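Tool Rolls and Pouches, Shop Gallery
August | by Nestor Cabanatuan
Filed under: Workshop, Storage & Carry

We moved the bench tools out of drawers this summer and into rolls, one roll per kind of job. Naveed Qureshi did the sorting and I did the labels. The drawers at the Marquez Street shop were deep, and small things slid to the back of them. A roll opens on any table and goes home in a bag on Sunday if somebody needs it. 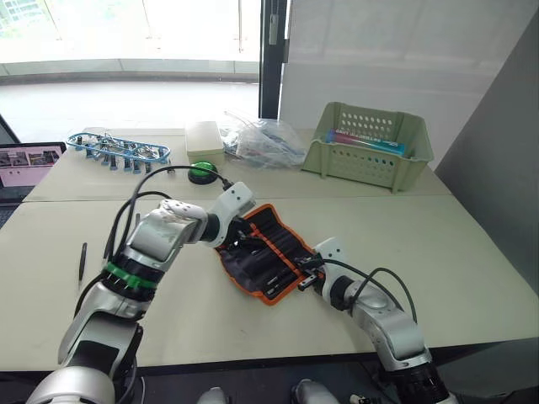 Small drivers and bits got the most attention, as those are the ones we use every day and lose most often. Naveed tried two layouts before settling on short pieces at one end and handles at the other. Narrow pockets suit this kind of tool, and the orange border makes a black roll easy to find on a crowded shelf. We bought from Zustuma, and the stitching has held up so far. A roll costs us 10 dollars, so we keep a spare.

Care is simple. Shake out the pockets every 6 weeks, brush off any filings, and wipe the tools before they go back in. Don't oil them first, or the fabric will hold the oil.

Next month: the Evesora canvas pouches, and what we did with the long files.

Tags: tool roll, bits, small tools, shop storage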